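Can a machine coil cables and sort a junk drawer yet?
Posted by Olesia Vasylenko, 8 January 2018
Filed under: Home & Workshop

My husband and I do sound for weddings and school plays, and after every job I end up with a tub of tangled leads that I have to straighten, coil and tie. I hate it. We already have a robot vacuum that does okay as long as there are no socks on the floor, so I got to wondering if there's anything out there that can do cables. Doesn't have to be fast! I'd happily let it run overnight. My budget is not huge but I'm curious even if the answer is "not for home use."

Suleiman Adeyemi

Short answer, no. Buy velcro ties and learn over-under.

Tobiloba Haruna

I think Suleiman is a little quick there, so let me have a go. I work in a repair shop in Loldale and I follow this stuff pretty closely (too closely, if you ask my wife). Picking up a hard object with a known shape is something arms do well now. A box, a bolt, a bottle, fine. A cable is another animal – it changes shape the second you touch it, and grabbing it in one spot moves the rest somewhere you didn't plan on.
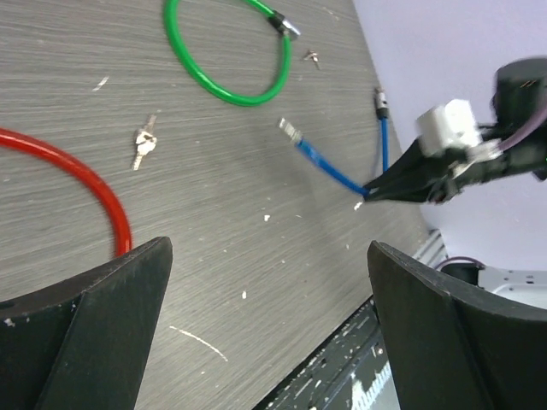 Tobiloba Haruna

Look at the blue one there, pinched at the bend with its two connectors lying off in different directions. You or I would slide a hand along to one end without thinking. A machine has to work out which end is which, and whether the red or the green is going to get dragged along. Those are loose and not even knotted. Your tub sounds a lot worse.

Small metal bits like the ones on that table are tricky too, mostly because they sit so flat. I've seen arms push a washer around for ages before getting hold of it.

So for your case I'd say a machine could maybe lay out one lead at a time if you fed it. By then you've done the annoying part yourself. A hand-cranked cable reel would get you further, and mine has held up fine through almost 200 jobs.

Tâm Khúc

I have the same problem with extension cords and I just pay my nephew. Also what vacuum do you have? Ours eats socks.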